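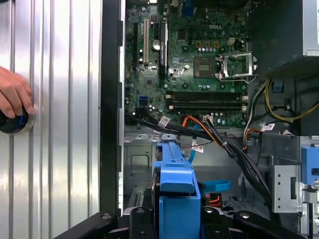 How do you teach a robot to put a computer together? You might guess that somebody types out a very, very long list of instructions, and for a long time that was the usual way of doing it. But think about how you learned to tie your shoes. I'd bet that a grown-up sat beside you and showed you, probably more than once, and maybe even held your fingers while you did the loops. Robots can learn a bit like that too. Have a look inside the computer case and see how crowded it is in there, with the big green board, the thick bundle of black cables running across it and the bright blue carrier for the hard drive. Imagine trying to explain all of that using only words!

So people show the robot instead, and there are two main ways to go about it.

Showing by hand

The first way is to take hold of the robot's arm and move it yourself. The motors are set to go soft, so the arm feels light and floppy, a little like leading a very polite horse. You guide it over to the part, close the gripper, carry the part across and let go. All the while, the robot is keeping track of how far each of its joints has bent. It has joints much like your shoulder, your elbow and your wrist, and it remembers what every one of them was doing, many times each second.

Showing by remote control

The second way is to stand back and steer. Some people use a controller like the one from a video game, and others use a small copy of the robot's arm that sits on a desk. When you bend the little arm, the big arm bends as well. At Harkura, the workshop where I help out, we use a little arm that we call Horeo, and I can tell you that it's harder than it looks! My first try at picking up a memory stick took me 13 minutes, and then I dropped it.

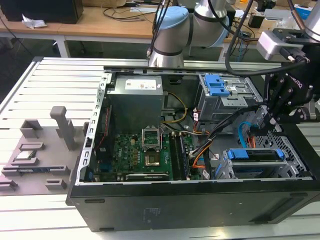 Once is never enough, of course. If you only show a robot one time, it may learn to do exactly that and nothing else, and then it gets muddled as soon as the computer is turned a tiny bit sideways. For a job like fitting a memory stick we like to show it 30 times, moving things a little between tries. Even the wobbly tries can be useful - a robot that has seen somebody miss the slot and try again has a better chance of fixing its own mistakes.

The robot needs to see as well. Cameras watch while the arm moves, and later a computer program called Drilow matches up the pictures with the movements. It looks for patterns, such as "when the slot is over here, the hand goes over there". That's the learning part, and it can take all night.

Try it at home

You'll need a friend, a scarf, a cup and a spoon. Your friend is the robot and wears the scarf as a blindfold. Stand behind them and gently guide their arm until the spoon is in the cup, then do it again 2 more times. Now ask your friend to try it alone. Did they manage? Move the cup over by the width of your hand and see what happens then. After that it's your turn to be the robot.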